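Workshop Tips: Setting Up a Tabletop Scene for Planning Software

Most of the trouble people have with a motion planner starts well before the planner runs. The tips on this page come from putting together tidy-up tasks in simulation, the kind where an arm has to pick household things off a bench and put them in a basket or a drawer. They apply to any planner. We use Vilutari for planning and Cellow for perception, and the notes say so where it matters.
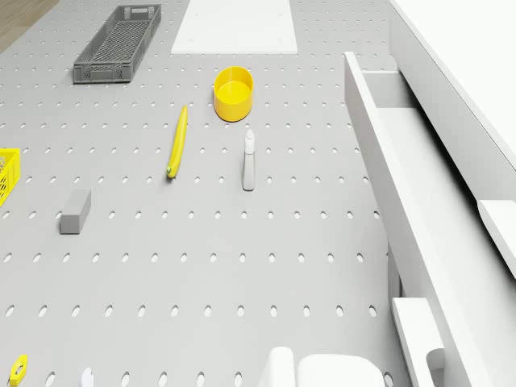

Reading time: 3 minutes | Updated 2026-06-03

Start with a plain layout. Leave space between the objects, and mix the shapes: a cup, a banana and a spray bottle will each ask for a different grasp. If all three fail in the same way, look at the frames and the gripper offset before you touch the grasp settings.

Model the holes in a perforated tabletop for the camera only. For collision checking, swap in one flat box at the same height. On our bench file this took the scene load from 49 seconds to 18, and the plans came out the same.

Open containers need the opposite treatment. A cup or basket wrapped in a single convex hull is a solid lump as far as the planner knows, and it will refuse to put anything inside. Break the mesh into several convex pieces and check that the inside is free by placing a small test cube there.

Drawers are joints, so give them limits. Set the lower limit at fully closed and the upper one a little short of the end of the rail. If your task starts with the drawer open, write that position into the start state. Vilutari assumes zero for any joint you leave out, and you will get a plan that goes straight through the drawer front.

Long flat things are best grasped across the narrow side. Banana meshes often have their origin at one end, so move it to the middle before you generate grasps. Cellow reports the pose at the mesh origin and the gripper will go where it is told.

Check the scene from a second camera. Objects that look well spaced from above can hide each other from the side, and perception scores drop quickly once something is half covered.
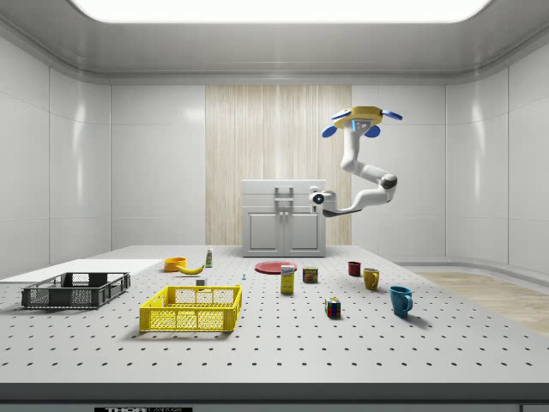
Add clutter in stages. Save each stage as its own file with the random seed in the file name. When a run fails at stage four and passes at stage three, you have a short list of suspects.

For an arm that hangs from the ceiling, check the direction of gravity in the base frame. The Brurkar importer mounts every arm on the floor unless you tell it otherwise, and gravity compensation will then push the wrong way. Move one joint at a time at low speed after any change to the mount.

Keep a named rest pose that stays out of the camera's view of the table. Take the perception snapshot there, and only there.

Mugs with handles need a yaw estimate. A plain bottle mostly doesn't, so mark it as symmetric and the planner can choose whichever wrist angle is easiest. We sampled 376 grasps for the mug set and kept 156 after the collision check. If you keep almost none, your gripper model is probably too fat. Padding of a few millimeters is plenty.

Color alone is a poor label. Two yellow objects side by side will get swapped sooner or later. Use shape and size as well, and have the software stop and ask for a new snapshot when the top two matches are close.

Set a time limit on every planning call and log the ones that hit it. The Liang log viewer sorts by object name, so keep names short and never reuse one.

Last, save the start state with every failed run. Without it you can't replay the failure, and changing settings is just guessing.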